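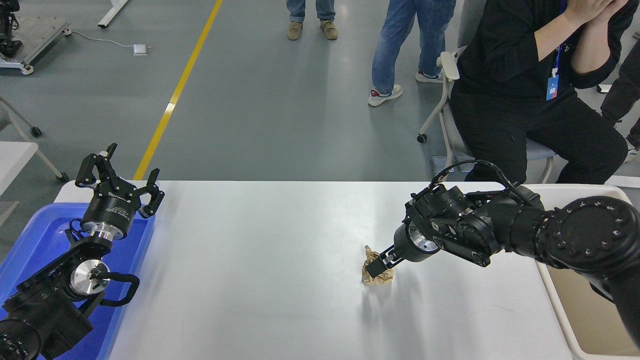 Robotic tidying

Print this article | E-mail this article

Robotic tidying is the use of machines to pick up, sort and put away loose objects in homes, workshops and small factories. The term covers the clearing of tables and benches, the disposal of light waste such as paper and packing material, and the return of tools and household goods to their places. It is usually treated as separate from robotic floor cleaning, which has been sold to households for many years and does not require a machine to grasp anything.

Tidying is among the chores most often requested by people who are asked what they would like a robot to do. It is also among the hardest to automate in full. Machines can now carry out many single steps of the work under good conditions, but general tidying without human help remains a subject of research.

Background

Industrial robot arms have moved parts between fixed positions for decades. In such work the part is known in advance, arrives in the same place each time and is held by a tool made for it. A cluttered table offers none of these conditions. Objects lie in any position, touch or cover one another, and may never have been handled by the machine before.

Early efforts relied on detailed models of each object. The robot compared what its sensors reported with a stored shape and then chose a grasp from a list. The method worked well for boxes, cans and cups, and poorly for anything that bent, folded or came in many forms. Later systems learned to select grasps from large numbers of attempts, either made by real machines or produced in computer simulation. A further approach, now common, has a person guide the arms through a task many times so that a control program can be trained on the recorded movements.

Equipment

Many research stations for tidying use two arms fixed to a table. A pair of arms can hold an object steady while working on it, pass items from one side to the other, and reach a wider area than a single arm. Trays and bins are commonly placed within reach as destinations for sorted goods.

The most common hand is the parallel gripper, which has two fingers that open and close along a line. It is simple, strong and easy to repair. Hands with several jointed fingers can perform a greater range of actions but cost more and are harder to control. Suction cups are widely used in warehouses for flat, sealed surfaces. They are of little use on creased paper, cloth or open mesh, through which air leaks.

Crumpled paper as a test object

Crumpled paper is a frequent choice in tidying trials. It is cheap, safe to drop and familiar as household and workshop waste. It also presents several problems at once. No two pieces have the same shape, and a piece may change shape as the fingers close. Its surface is full of small folds that confuse depth sensors. It is light enough to be pushed away by a finger that arrives slightly off target, and a loose corner may catch on the gripper after release.

Against this, paper forgives errors of force. A gripper that closes too hard will flatten the ball but will seldom lose it. For this reason success with paper is not regarded as evidence that a machine can handle glassware, food or small metal parts.

The Willitz bench protocol, used by several laboratories, includes paper among its waste items. Under the protocol an attempt is counted as complete only when the item has been released inside the correct container and the arm has withdrawn without disturbing anything else. Earlier reports often counted a lift from the table as a success, and results from the two periods should not be compared directly.

Performance

Published results vary widely with the setting. In a trial by the Folside workshop program, a two-armed station was given 1,000 single-item attempts on mixed bench waste. Of the attempts that failed, 434 in all, the largest group involved soft or folding items. Failures during release were nearly as serious a concern to the authors as failures during grasping, as an item dropped beside a bin must be found and picked up again.

Speed is a second limit. Most systems work more slowly than an adult performing the same task, and many pause between movements while the next action is computed. Slow work may be acceptable in a home, where a table can be cleared overnight. It is less acceptable on a shop floor, where the bench is needed for the next job.

Use in homes and workshops

Shop-floor use has advanced further than home use. Skoseo, a maker of bench equipment, offers a station that clears packing waste from assembly tables, and the Alvarado parts works has used similar stations between shifts. In both cases the range of items is limited, the lighting is controlled and an attendant is on call.

Homes differ from one another and change from day to day. A household robot must also judge whether an object is waste, a matter on which members of the same household may disagree. A folded receipt and a scrap of wrapping can look much alike to a sensor. Some designs therefore place doubtful items in a holding tray for a person to review.

See also

Bin picking
Parallel gripper
Remote operation
Service robot

Print this article | E-mail this article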